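Home | Clubs | Gallery | Contact

Pendow Robotics Club: Breakfast Table Gallery

Print this page | E-mail to a friend

Every spring the club picks a task that any five-year-old could do and spends a term finding out how a machine does it. Last year it was folding a towel, and we don't talk about the towel. In March we started on setting a table for breakfast, with two arms that have to share one mat and, in theory, good manners.
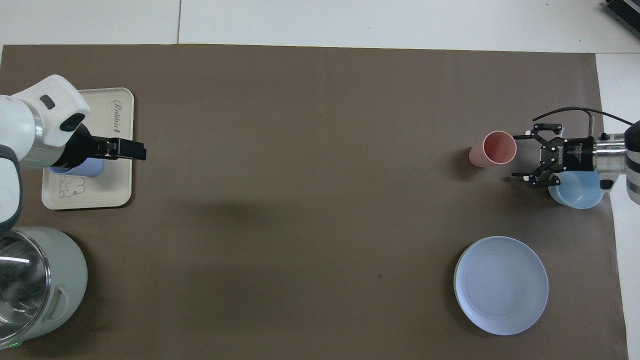 The rules were written by Maribel Nina, who coaches the club and has a low opinion of demos that only work once. Each team gets 30 tries. A try starts with the dishes wherever the last team left them, and it ends when the table is set or when somebody reaches for the stop button. Resetting a cup by hand costs you the try. Arguing about whether you touched the cup also costs you the try, a rule that was added on the second afternoon.

We had 34 students sign up, a number that shrank a little once word got out that most of robotics is waiting your turn and writing things in a log. The ones who stayed split into 5 teams and named themselves, which took longer than the wiring.

A few notes on what's on the mat:

The pink cup. It's lying on its side, with the open gripper on the right pointed its way. Team Prornach says a tipped cup is the hardest start on the sheet, and Team Prornach would like this taken into account when you look at their score.

The light blue cup. It's on the tray that says "Rabbit," tucked under the left gripper. The tray has its own fan club by now. Jhair Salazar proposed it as team mascot and got more votes than he did for captain.

The plate. Pale blue, wide rim, very flat, and flat things are rude to grippers. Team Valderrama wrote 2 separate plans for it and then combined them, so now they have one plan that is twice as long.

The bowl. Light blue, over by the right arm. Team Sesomton calls it "the easy one" and has asked us to stop reading their log out loud.

The kettle. Worth zero points. It is asked after constantly by parents, who want to know when the arms will make coffee. The arms are working on cups — please be patient with them.

Final runs are on a Monday, right after last bell, in the usual room. Teams should bring their logs, filled in, in handwriting that Maribel can read. Spectators are welcome and may groan quietly.

Share (5) | 2 comments

Back to Gallery | Next Album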